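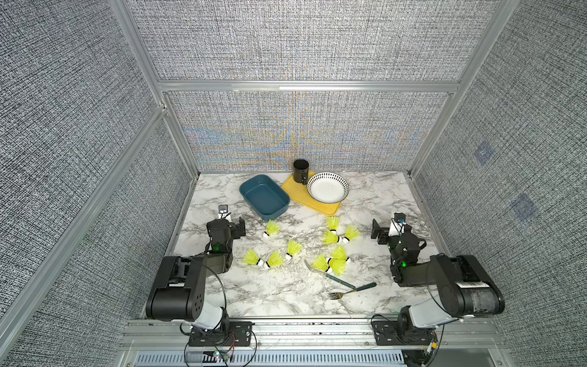
A yellow tray, a white bowl and badminton shuttlecocks on a marble-patterned tabletop.

Broltari Releases Guide to Saving Protest Photos and Video for Local Archives

Broltari, a nonprofit that works with town and county archives, has published a guide to collecting and keeping photographs and video from political demonstrations. The guide is free and runs to 92 pages. It is written for local archives, public libraries and historical societies with small staffs.

The guide grew out of a two-year project covering marches, sit-ins and public hearings in the towns of Wako and Pitau. Over that period the project took in material from 105 donors. Most of it came from people who had been at the events with a phone in hand. A smaller part came from newspaper photographers and from the clerks who record council meetings.

"Pictures from a protest get seen by a lot of people in the first day or so, and then they get hard to find," said Zarmeena Rizvi, director of Broltari. "Accounts close, phones get replaced, links stop working. A county archive that wants to show what happened outside its own courthouse often has a few newspaper clippings and a flyer."

The guide has eight chapters. The first two deal with how to ask for material and how to write a donor agreement that people will read before they sign. Later chapters cover file formats, dating and placing a picture, storage costs, and what to do when two donors send in the same clip with different dates attached.

The longest chapter is on privacy. It recommends that archives hold back close pictures of faces for a set period unless the person shown has agreed to their release, and that they write down their policy on subpoenas before the first file arrives. It also gives sample wording for donors who want their own names kept off the public catalog.
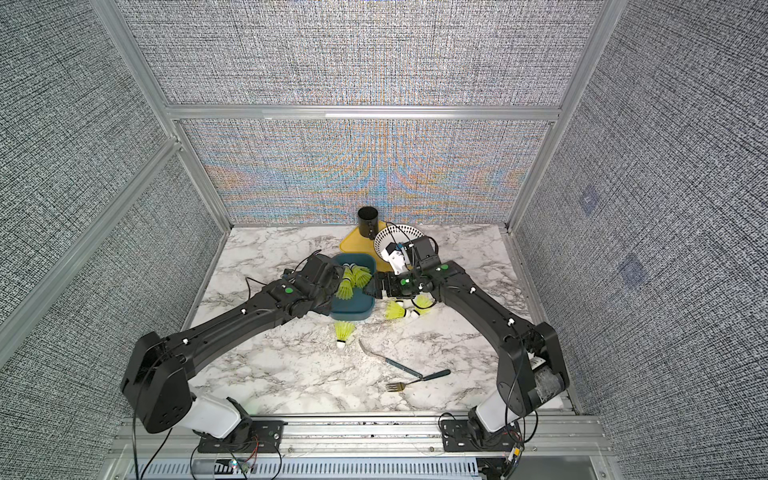

Neema Owino, who wrote the privacy chapter, said the project changed its own rules partway through. In the first months, staff put material online as soon as it was cataloged. After two donors asked for their files to be taken down, the project moved to a waiting period and contacted everyone who had already given material.

"Some people had changed jobs, and some had just thought about it more," Owino said. "We should have asked them a second time to begin with. The form in the guide now has a second contact date built in."

The guide also takes up the question of balance. Archives are advised to collect from counter-demonstrators, police press offices and elected officials as well as from organizers, and to keep a record of who was asked and who declined. In Wako, the project collected from both sides of a dispute over a change to early voting hours. In Pitau, it reached the supporters of a recall petition but received nothing from the petition's opponents, and the guide says so in its notes on that collection.

Kimutai Mollel, head of local history at the Pitau Public Library, said the library has used draft versions of the forms since August.

"We have one full-time person and a scanner," Mollel said. "I needed something that told me what to do on the day a person walks in with a memory card. Chapter 3 does that. I would still like to see more on audio, and I have told them so."

Broltari said a supplement on audio recordings and radio call-in programs is in preparation. Muthoni Shemweta will edit it. Archives that hold recordings of this kind and are willing to share their cataloging rules are asked to contact her through the Broltari office.

Printing and layout were paid for by the Widar Fund, which supports work on public records and local government. The fund had no part in choosing the material or in editing the text. Thịnh Quan, program officer at Widar, said the fund will also pay for printed copies for libraries that ask for them - one copy per branch, while they last.

The guide can be downloaded from the Broltari website. The donor agreement, catalog sheet and takedown request form are offered as separate files so that they can be edited. No registration is needed.

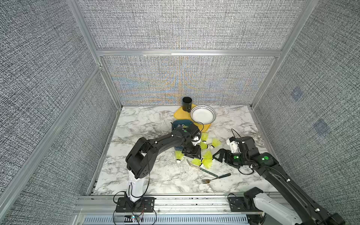 Two black robot arms over a marble-patterned tabletop with household objects and shuttlecocks.

About Broltari

Broltari helps local archives collect and care for records of public life, including elections, town meetings and demonstrations. It offers training, sample forms and advice by phone and email.

Media contact: Muthoni Shemweta, Broltari press office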